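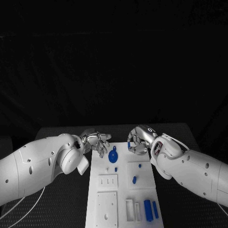 Opinion | Workrooms and Furnishing

A Plain Surface Is Worth Paying For

By Randa Aoun
Monday, September 23, 2019

When the Hallero Institute began to refit its bench rooms in June, the greater part of the discussion concerned lighting, seating and storage. The surface of the tables was given a single line in the plan. It was assumed that any flat top of the right height would serve, and that the existing tops, in a pale speckled finish chosen many years ago for the ease with which it hid stains, could be kept.

I wish to argue that this was a mistake, and that institutions which provide rooms for fine handwork should give the table top, and whatever stands directly behind it, the same attention they give to lamps and chairs.

The work carried out at such tables is small. A peg is picked up, turned upright and lowered towards a hole or a mark. A disc is laid flat and must stay where it has been laid. The person responsible for the task has to judge a distance of a few millimetres, often many times in an hour, and every judgement depends on being able to tell the edge of the part from whatever lies beneath it. On a speckled top this is harder than it need be. Small parts disappear among the specks. Shadows break up. The eye is asked to sort the useful from the useless before the work can begin.

The arrangement I would recommend is an old one and can be set up in an afternoon. The table is covered with a dark mat of even tone. A white board is placed in the middle and kept for the work itself. Anything small that is to be handled should be in a clear, strong colour, and blue does very well, being distinct from both the white and the dark grey. Behind the table hangs a length of black cloth, wide enough that nothing beyond it intrudes.

Each of these has its critics. The cloth is the item most often struck from a budget, on the ground that it contributes nothing to the work. I cannot agree. A wall in a working building is seldom a plain wall. It carries notices, sockets, a calendar, the corner of a cupboard and, in our case, a window on to a corridor used by more than 500 people on a teaching day. A cloth settles the matter at small expense. It need not hang perfectly flat. Folds in black fabric are scarcely visible and I should not wish to see money spent on removing them.

The mat deserves a fuller defence. Those with a fine pattern of small holes are sometimes said to be difficult to keep clean, and my colleague Rafail Theodorakopoulos has made this point in writing. He is right that dust gathers in the holes. It can be removed with a soft brush at the end of the week. Against this one must set the evenness of the surface, which gives back very little glare under a strong lamp. Our smooth mats, bought for the second bench room, shine badly in the afternoon and two of them have already been turned over.

As for the board, it should be larger than the task appears to require. A board just big enough for the pieces leads to crowding at the edges, and a part which overhangs an edge will sooner or later be knocked to the floor. It should also be kept white. The Eskola workshop, which I visited before the summer, allows its boards to be written upon, and while the notes were no doubt helpful to whoever made them, I found that several boards could no longer be read as a clean background at all. Notes belong on paper.

There remains the question of cables and leads, on which our institute has never had a firm policy. I would ask only that they be brought away to the side and kept off the board. A lead lying across a dark mat does little harm. Once it crosses the working area it will be caught by something.

The cost is modest. The full set of mats, boards and cloth for five tables was quoted to us at 1,890, delivery included, a sum smaller than the amount set aside for new door signs. A cheaper quotation, at 1,000, left out the cloth and offered thinner boards. I advised against it. Thin boards bow in a heated room, and a disc that rocks on its base is a poor thing to practise with.

It will be said that skilled people can work on anything. Many of them can, and I have known some who preferred an upturned crate. Yet a bench room is furnished for all who use it, including those in their first month, and for them a clear view of the part and the place it is meant to go is of real value. They should be able to give their attention to the angle of the peg and the firmness of the grip.

The institute will review the remaining tables next year. I hope that the tops will be given rather more than one line, and that the speckled finish will be retired from any room where small parts are handled. It may do perfectly well in the canteen.

Randa Aoun is responsible for rooms and furnishing at the Hallero Institute.

Comments

Wissam Smadi
I agree about the mats but would question the black cloth. In a room with one window it makes the whole end of the room gloomy. We used dark grey at Fusau and the parts showed up just as well.

Abla Awad
Could the author say how the boards are held in place? Ours creep towards the front of the table over the course of a morning. We have tried a strip of rubber underneath with mixed results.

Rafail Theodorakopoulos
I am grateful for the mention. My objection to the holes was chiefly that fine swarf goes into them and a soft brush does not bring it out. For clean work with pegs and discs I have no complaint.

Rami Geagea
The speckled tops in our building were put in for exactly the reason given here and we still have all of them. I have printed this and left it on the manager's desk.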